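Clatholm students teach a robot arm to tidy up
1 May 2018

CLATHOLM -- If you have ever dug through a junk drawer looking for one particular thing, you will have some sympathy for the students of the Clatholm robotics club, who have spent most of their afternoons since January trying to get a robot arm to do the same job.

The club's project this year is called Idis, and the idea is easy enough to explain to a grandparent (several grandparents have asked). A mix of everyday items goes into a big gray bin, in no particular order, and the arm has to reach in, take hold of one of them, lift it out and set it down somewhere else. Then it goes back for the next. Most of us could do it half asleep, but the students will tell you, at some length and with great good humor, that it is a different matter when your whole hand is two metal fingers.

"People come in expecting it to be fast," said Senad Stojanovska, who teaches the engineering elective and has looked after the club for three years. "Then they watch it think about a hairbrush for a while, and they get quiet, and pretty soon they're rooting for it. I still do that myself, and I've seen it go for that brush more times than I'd like to say."

The hairbrush has become something of a club favorite. It has a slick handle at one end and a wide head full of bristles at the other, and the students have had long and lively debates over which end the fingers ought to go for. One group favors the handle. The other likes the edge of the head, and both sides keep notes in the same binder, with a good many exclamation points in the margins.

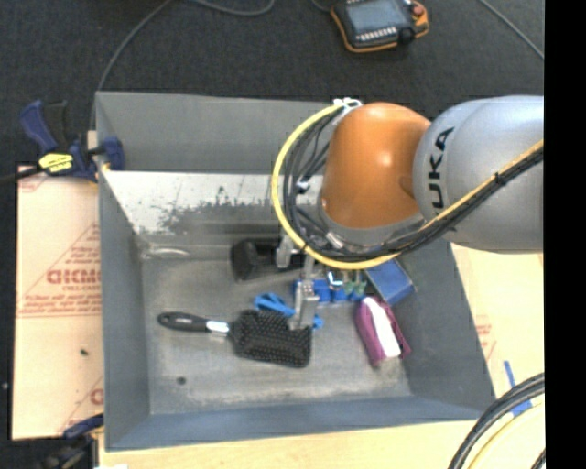

Getting ready for Nonmont

All of this is leading up to the regional student meet at Nonmont, where the club will show Idis to judges from other schools. Teams get a list of 52 household items ahead of time, and the judges pick from it on the day, so the students have been raiding closets and kitchen drawers at home to practice on as many shapes as they can. Parents who are missing something small may want to check with their kids first.

Part of the cost was covered by Jacquet, a machine shop on the edge of town, which gave the club $200 toward practice items and supplies and has also let the students come by with questions. Stojanovska said the questions have been worth even more than the money -- and the money was very welcome.

The newer members start out on the pendant, the handheld control for the arm, and learn to move it slowly from one point to another before they go near the code. Older students write the part of the program that decides where the fingers should close. Everybody takes a turn at refilling the bin, a job that is more popular than you might expect, as it is a fine chance to set up something difficult for your friends.

Families and neighbors are invited to an open practice in the school workshop before the team leaves for Nonmont. There will be coffee and cookies, and visitors are welcome to bring a small item from home for the arm to try. Please leave anything breakable in the car.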